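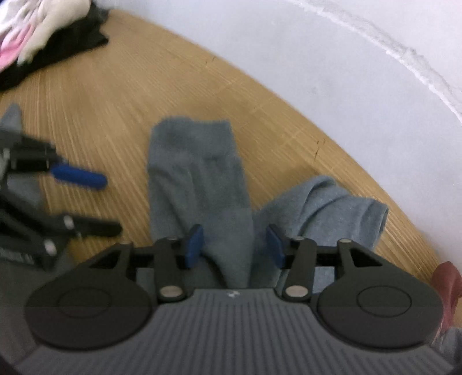

Ticket: Right hand tool drops out during sock pairing demos
Project: Gollow / laundry tasks
Opened by: Trinh Mai
Assigned: Tahsin Wickramasinghe
Priority: high
Status: closed, see last entry

Opened Friday, September 24, 2021

Trinh Mai
Recording sock demos on the floor with both hand tools. Right one loses tracking partway through the pick. Left is fine. Got 43 takes in this morning, 18 rejected by the import script, all the same message:

pose lost, right, segment discarded

Video is there for every reject and it plays start to finish. Finger width log is there too. Only the pose is gone, so nothing to train on. Need this sorted before I do any more, my knees are done.

Tried so far:
restarted recorder
swapped memory cards left/right, error stayed with right tool
wiped lens
redid the calibration sheet on right tool, passed

Tahsin Wickramasinghe
Looking. Where in the take does it go? And which firmware on the right one, the Gronel build or the older one.

Trinh Mai
Gronel build on both. Goes right after the fingers close, when I start to lift. Sometimes comes back at the end but the script throws the whole take anyway.

Tahsin Wickramasinghe
OK so not the card and not the lens. Went through the rejects. You're very low and close to the wall in all of them. Bare floor, plain white wall, not much for the tracker to hang on to. Grain is fine lines all going one way, it slides along those. The clothes pile is about the only thing with any shape to it and that goes out of view when you turn right.

Also the other tool keeps swinging through the left side of the view, blurred. Tracker probably picks points on it and then beleives the room is moving. Mask covers the tool's own fingers and housings, doesn't cover the second tool.

Left doesn't see this as much bc you park it and mostly move the right.

Can you do a short set:
A - same spot, left tool held back out of view until the sock is lifted
B - same as A, plus something patterned on the floor by the wall
C - away from the wall, both tools as before

Start each one with a slow look around from standing height. Then go down. Don't start recording already at the floor.

Trinh Mai
Was starting at the floor, yes. Didn't know about the look around, not in the Pramanik setup sheet I was given. Will run it.

Trinh Mai
Results, same gray socks, same grip on the cuff:
A - still drops, less often
B - no drops
C - 2 drops, both when the left came across fast

Used a checked dish towel for B. Laid flat, tucked against the wall.

One other thing, not sure if related - blue pads pinch the cuff ok but if I grab a bunched part the width reading jitters while I'm holding still. Does that matter for training?

Tahsin Wickramasinghe
Not related. Jitter is the knit squashing, filter handles it. Don't squeeze harder to fix it, the arm will copy that and we end up with it crushing everything. Grip like you'd want the robot to grip.

Leave the towel in. Move it somewhere else every few takes though, otherwise the policy learns sock = next to towel. Same for the clothes pile, push it around.

I'll add the second tool to the mask. Needs a change in the Groden importer, it only takes one mask per side right now.

Trinh Mai
Can the 18 be saved or do I redo them

Tahsin Wickramasinghe
Try them again with the new mask first. Don't delete anything. Keep the calibration files with them, the import wont match them up otherwise.

Tahsin Wickramasinghe
Mask pushed. Pull the importer, then rerun with the rebuild map option on. Without it you get the old cached map and the same errors. Ask me how I know.

Trinh Mai
Reran. 3 still rejected, rest went through. Looked at the recovered paths against the video, they look right, no jumps at the lift. The 3 are the ones where I turned away from the pile completely so I guess there's nothing to recover.

Tahsin Wickramasinghe
Yep, drop those 3. Redo them if you have time, not urgent.

Closing. Fix was importer mask + standing start + pattern on the floor. Setup sheet still needs the look around step added - Trinh can you edit it, you have the login. Reopen here if the right tool does it again, don't start a new ticket.

Trinh Mai
Sheet updated. Towel is in the calibration box, please leave it there.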